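July 20, 2026
Workshop notebook - toy blocks, Gulmont set

Back on the blocks today. The Turdale batch is finished and off the bench, so the whole white table is free for the Gulmont cubes. Wiped it down first thing, let it dry, then unpacked the carton and sorted by color into the shallow trays. 139 cubes in total against the packing slip, which agrees. Red is the largest group, then blue, then green, with a few yellow ones left over from the January order that somebody put in the same carton. I moved the yellow ones to the top shelf and marked the tray.

Corners first. The old cubes had rounded corners and you could feel the difference between sides if you ran a thumb along them. These are sharper and more even. Checked 56 of them with the caliper, all three directions. Four were outside what we allow, all red, all on the same side of the tolerance. Set those apart in an envelope, taped shut, in the left drawer under the bench. Please don't put them back in the tray, I want to send them to Nautiyal with a note.

Paint looks fine under the desk lamp. I was worried about the green because the first sample last winter came out closer to olive, and Conia wanted something a child would call green without thinking about it. This one is a proper grass green. The red leans toward orange when the lamp is on it and looks deeper on the shaded side. Compared it with the card by the window and it is the right red, so leave the recipe alone.

Stacking in the afternoon. The order I settled on is red at the bottom, green in the middle, blue on top, same every time, so that when one goes over we can say which joint let go without arguing over it. Corners toward the front edge of the table. It is easier to judge a shift when you look at a vertical edge than when you look at a flat face - if the green edge doesn't carry on from the red edge, something has moved.

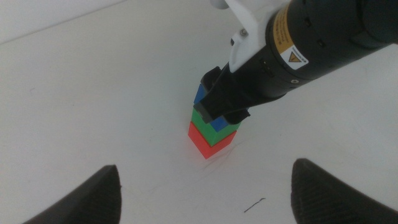
Red, green, blue, with the gripper on the top cube. Green edge in line with the red one.

Three high is the size Conia asked about, since it is what is drawn on the lid of their box. I tried higher by hand for my own interest. Five is no trouble. Seven stands if you let go slowly. Past that it depends on the table more than on the cubes, and the table is not good enough. There is a very slight slope toward the sink end. I put the long level on it and the bubble sits just off center. Folded card under the two legs on that side helped, but I would like proper feet before we write down anything about tall stacks.

Slip between faces: the painted faces are a little slicker than the Turdale ones. With the Turdale cubes you could nudge the middle one and the top would ride along with it. With these the top one tends to stay behind. Probably the varnish. Not a fault as such, but parents will notice that the stacks come apart sideways before they tip. Worth asking Nautiyal whether they changed the top coat between January and now, or only the color.

Also tried a few with a light dusting of chalk on the faces. Much better grip and a mess on everything. Not going further with that.

Table marks. Red leaves a faint trace on the white surface if you drag it hard. It comes off with a damp cloth, no cleaner needed. Green and blue left nothing that I could find. Did the drag test twice with different red cubes and got the same trace both times. Added to the list for Nautiyal.

The rub test with the felt pad is set for 2000 strokes per cube and I only got through one red and one blue before it was time to pack up. No color on the pad from the blue. Slight pink on the pad from the red, which fits with the trace on the table. The green is clamped in and ready to start in the morning. Pads are labeled and in the flat box, don't reuse them.

To do:
Write up the envelope cubes and post them.
Ask about the top coat.
Order adjustable feet for the table, threaded, check the size before ordering as the last ones didn't fit.
Green rub test.
Return the good caliper to the cabinet, the spare one has a weak battery and reads zero wrong.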